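Gwynne Home Science Help
Small Labs and Classrooms > Storage and Supplies

Best way to keep purple rack boxes sorted so nothing gets mixed up?

Posted by drollero_bench
1 June 2022

I keep two hinged plastic boxes with purple racks in them on a long wood table. The boxes are clear with a grid rack inside, the kind where the lid folds all the way back and lies on the table next to the rack. I use them for small plastic pieces that have to stay clean and that I have to be able to find again.

When both boxes are open they take up a lot more room than I planned for. Each one doubles in size as soon as the lid goes back. I also lose track of which box I have been taking from, and I end up with a few pieces left here and there in one rack and not much idea why.

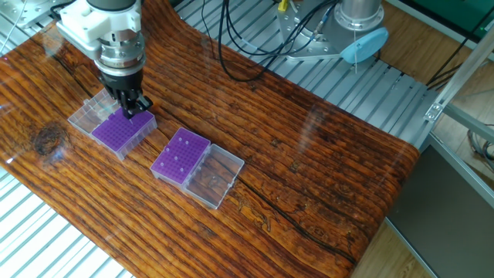

Both boxes open on the table, a few white tubes in the right one.

What I would like to know:

Should the boxes go side by side or end to end?

Is there a good way to work through a rack so the leftovers end up together?

Do I need to do anything about the table? It is a varnished slab, very shiny, and it has knots and a crack in it. It belonged to my uncle and I would like to keep using it.

I have seen racks sold with numbers and letters along the edges, and mine don't have any that I can make use of. I would prefer not to buy new ones. I already have refills that cost more than I wanted to spend.

3 replies

Nana Asamoah
Marked as helpful by the poster

I ran the supply room at a teaching lab for several years and we went through a lot of these. We bought the refills in cartons of 2000, so a sloppy system got expensive.

Put them end to end. Set them on a diagonal if your table is narrow, with the lids at the two outer ends and the racks next to each other in the middle. You then reach for one area, and the lids are out of the way of your hand. If you put a lid between the two racks you will be reaching over it all day, and you will knock it.
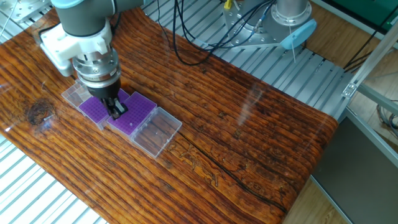 Racks together in the middle, clear halves at the ends.

For working through a rack, pick a corner and stick to it. I start at the corner nearest my right hand and go along the short row, then start the next one. When you stop for the day, the line between full and empty is easy to see. People who pull from wherever they happen to be looking end up with the scattered leftovers you describe.

If you already have strays in both racks, move them all into one before you start again. Handle them with clean tweezers or gloves. If you don't know how long they have been sitting open, put them in a separate bag marked for practice use and start the rack fresh.

On labels, use a strip of plain paper tape on the clear base, on the short side facing you. Write the date opened and what the box is for. Don't put the tape on the lid. Lids get swapped between boxes, and then the label is wrong and you believe it anyway.

This is the order I would do things in:

1. Wipe the table and let it dry. Use a cloth that doesn't shed.

2. Set both boxes down closed, hinge to the outside, and leave a hand's width between them and the edge.

3. Open the first box all the way and lay the lid flat. Don't leave it standing half open. The hinge is the part that breaks.

4. Open the second box the same way, then check that neither lid is resting on the other box.

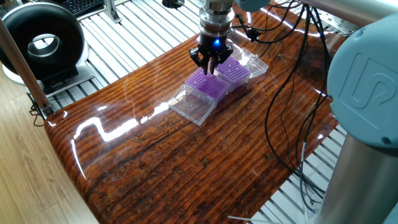
5. Work from one rack until it is empty. Leave the second one closed if you can stand the extra step. An open rack collects dust.

6. Close both when you walk away, even for a few minutes.

A note on counting. You asked about numbered racks. I would skip it. I used to write down 224 of this and 67 of that at the end of every shift, and it never once helped me find anything. Ordering when you open the last box worked better.

gekell_user

I disagree about end to end. I keep mine side by side with both lids pointing away from me and it works fine. It depends on how deep your table is. If it is deep, side by side. If it is long and narrow, do what Nana said.

For the table, a high-gloss finish is easy to wipe but things slide on it. I put a thin rubber shelf liner under my boxes, the kind sold in rolls for kitchen drawers. I cut it a little smaller than the box so the edge doesn't catch on my sleeve. It also cuts the glare, and a shiny table under ceiling lights is hard on the eyes after an hour.

If you have a curved or uneven slab, try each box in a few places before you decide where it lives. Press down on each corner of the rack. 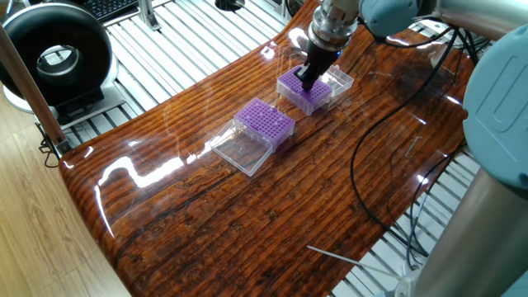
If a corner rocks, move the box a few inches along or turn it. A rack that rocks will tip when you press into the far side of it, and then you are picking pieces up off the floor. I did this with a nearly full one last November.

For the crack, I would keep liquids off it and not worry otherwise. Clear epoxy will fill it if it bothers you. Do that on a day when you don't need the table, and give it longer to cure than the package says. Mine stayed tacky in the corners.

Don't use strong alcohol on the varnish without testing a spot underneath first. Some finishes go cloudy.

nandon77

just buy the stackable kind with the lift off lids, then you dont have the hinge problem at all. mine were from a closing sale so I don't know what they cost new

drollero_bench (original poster)

Thanks. I went with end to end and the tape on the base. Shelf liner is on the shopping list. I tested alcohol under the table edge and it did leave a dull spot, so I am using dish soap and water for now.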